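Rollport community kitchen to reopen in May with longer hours

ROLLPORT: The Rollport Community Kitchen will reopen in May after a refit of its cooking and serving areas, with breakfast offered for the first time and a second meal sitting on Saturday.

The kitchen closed over summer so the old floor could be lifted and the plumbing behind the sinks replaced. The work was carried out by Kemton builders Olteanu and paid for through a local grant and two years of fundraising by regular diners and their neighbours.
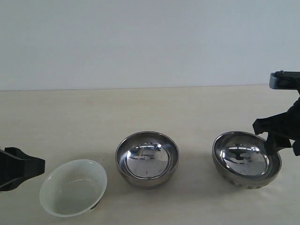
Bowls in white ceramic and stainless steel.

Kitchen manager Montri Wannasri said the closure had been hard on people who relied on the service, and thanked the churches in Kemton that ran a soup night in the meantime.

"We had people walking across town in the heat for a meal," Mr Wannasri said. "They'll be able to come back to their own neighbourhood now, and they won't have to queue outside."

The dining room will seat 76 people, up from 60 before the refit. A ramp has been added at the side entrance and the toilets are now accessible.
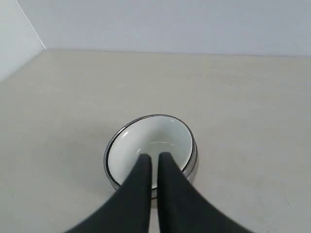 Opening hours

Breakfast will be served from 6 am on weekdays, aimed at shift workers and families on their way to school. Porridge, toast, eggs and fruit will be on the menu. Lunch stays at noon. Saturday diners can choose between lunch and an early dinner. The kitchen remains closed on public holidays.

Meals are free and no booking is needed. Groups of more than six are asked to ring ahead.
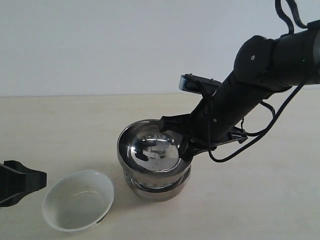 Food supply

Lirkora, a growers' co-operative outside Kemton, will deliver vegetables twice a week under a new agreement. Households can also drop off unopened dry goods during lunch hours. Rice, tinned tomatoes and long-life milk are most in demand. Home-cooked food can't be accepted.

The kitchen has 17 regular helpers and is looking for more, mainly for the breakfast shift.

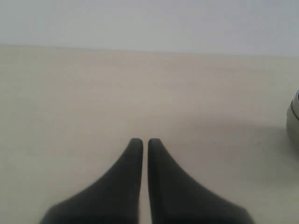

New helpers complete a short food safety course at no cost and work alongside an experienced cook for their first two shifts. Enrolment forms are available at the Rollport library and at the kitchen's front counter once it reopens.

Media contact: Montri Wannasri, Rollport Community Kitchen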